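Part-time order desk person wanted - Wodavero, Terkidwood office

Posted 22 March 2019

Need someone soon. Ideally start first week of May, sooner if you can.

We sell hardware and small furniture for kitchens and baths. Pulls, bars, hooks, little drawer units. Mostly mail order, some walk-in trade. Last year 2,423 orders went out the door and Nadine Nseir handled the phone for nearly all of them. She's moving over to purchasing so her chair is open.

What you'd do:
Answer the phone. Answer email. Match part numbers to what people say they want (harder than it sounds, "the brown one" is not a part number).
Key in orders, print slips, walk them back to packing.
Returns. Be nice about it.
Keep the price list current, 297 lines right now and growing.
Some Sauerland paperwork once a month, we'll show you.

What we need:
Type reasonably fast. Spell better than me.
OK with spreadsheets, nothing fancy.
Patient on the phone with contractors and with people redoing there first bathroom.
Can lift a medium box.
High school diploma or equivalent. No hardware background needed, you pick up the finishes in a week or two.

Hours are 24 a week, mornings prefered but we can talk. Pay depends on experience, put your number in the email. Paid holidays, employee discount, free parking behind the building. No weekends except inventory.

Bronze bar and wood drawer unit:

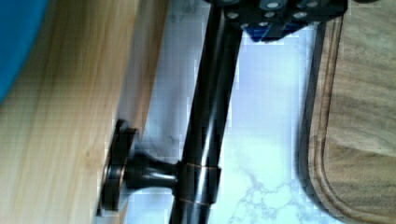
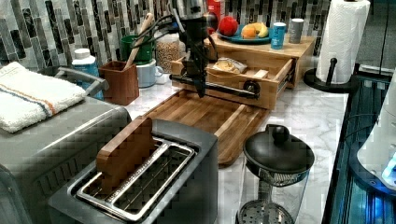
To apply: email or drop off a resume, one page is plenty. Add a few lines on a time you fixed a mix-up for a customer. No cover letter please. Two references, at least one from a job.

Short phone call first with Hemi Katene, then come in for an hour and sit at the desk with Nadine. Small typing test, nothing scary. We're calling people as resumes come in so don't wait.

Also need a packer for the Zoltutov line, afternoons, separate posting going up shortly. If you want to be considered for both say so in the subject line.

No agencies.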